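Lurdes Gouveia
Workshop notes, mostly grippers
2020-08-04

1/ Right, a few of you asked how the gripper build is going, so it's thread time. Get a brew. I've got opinions about screws.

2/ For anyone new: I've been putting together a pair of hand-held grippers at our shared workshop. You hold one in each hand, do a job with them, and later on an arm gets to learn from what your hands did. The arm is Kalkidan's department and lives at hers. I do the handles, the jaws and the swearing.

3/ The project's called Calado, by the way. Rodrigo picked the name in March and none of us had a better one ready, so Calado it stayed.

4/ The first jaws were dreadful. Straight, stiff, and anything round just shot out sideways across the room (sorry again to whoever was soldering). The new fingers are curved, white, with black lining on the inside, and I love them! They close round things instead of just squashing them from both ends.

5/ Lining took me three goes. First lot was too thin, second lot I glued on wrinkled like a bad sock, third lot went on with a roller and plenty of patience. If you're trying this, cut it too long and trim it afterwards.

6/ Then the marker panels. Flat white square, blocky black pattern, a different pattern on each hand so the software can tell left from right. Print them matt. I did my first ones on glossy paper and every ceiling light in the place bounced straight off them.

7/ Big news, they both sit nicely in the hand at last. Two grippers up, green lights on, round table, and a cup and a tray to have a go at. The flowers are staying, they cheer the place up.

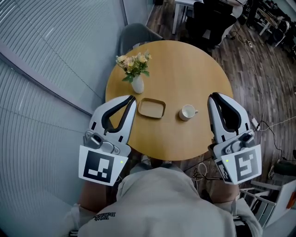
8/ THE KNOB. So many questions about the knob! It's on the housing just under the fingers, and it sets how far the jaws open. Righty-tighty, a tiny bit at a time. Florêncio wanted a proper locking lever and he may well be right, but the knob cost next to nothing and I can work it with my thumb.

9/ Weight is my main grumble. They feel fine for the first few minutes and then your wrists start sending letters of complaint. I shaved 8 grams off each housing by thinning the back wall, and I reckon there's more to come out round the base.

10/ Cables too. I've got one that's forever coiling itself in my lap, and I've stood on it more often than I'd like to admit. A clip on the chair leg is next on the list. Or a longer lead over the shoulder, like a rucksack strap? Tell me if you've tried that.

11/ Somebody asked what it's cost so far. I set myself a limit of 100 quid for the printed bits and the lining, and I've spent 80. That leaves me a little to waste on nicer screws, which I fully intend to do.

12/ On to the thing I was properly nervous about, which is thin curved stuff. A cup is easy, it's got a shape you can get hold of. A bent band of something is a pain, it wants to twist as soon as you pinch it. So I've been practising with a tan loop, pinching it at the narrow end and keeping it upright. You're looking down over the top of one gripper, with the other one coming in from the left.
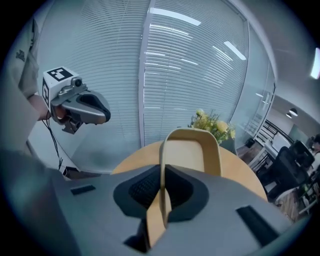
13/ What I learned from the loop: go in square. If the jaws meet it at an angle, it swings round. Bring your elbow in, line up first, close slowly. Dull advice, sorry, but it made more difference than any of my clever changes to the padding.

14/ About that padding, it's got a mesh sort of texture and I'm keeping it. Smooth rubber looked smarter and picked up every bit of dust in the building. Joaquim swears by bicycle inner tube and has promised me an old one to cut up. I'll report back.

15/ The white cube with the patterns is there for the same reason as the flat panels. A flat one is no use once you turn your wrist away from whatever's watching it, whereas a cube usually has a face or two pointing somewhere handy. Mine sits on top of the gripper and I check it before every go, as a wonky cube means a wasted afternoon.

16/ Still to sort: cable clip, lighter base, a softer grip for small hands (Kalkidan's are much smaller than mine and she has to stretch), and labels so I stop picking up the left one with my right hand.

17/ Files for the fingers will go up when I've tidied them. At the moment one of them is called "finger_final_NEW_use_this" and it's the wrong one.

18/ Replies are open. If you've got a cheap way to make a jaw spring back without it going twang, I'd really like to hear it - I've been through three kinds of spring and they all twang.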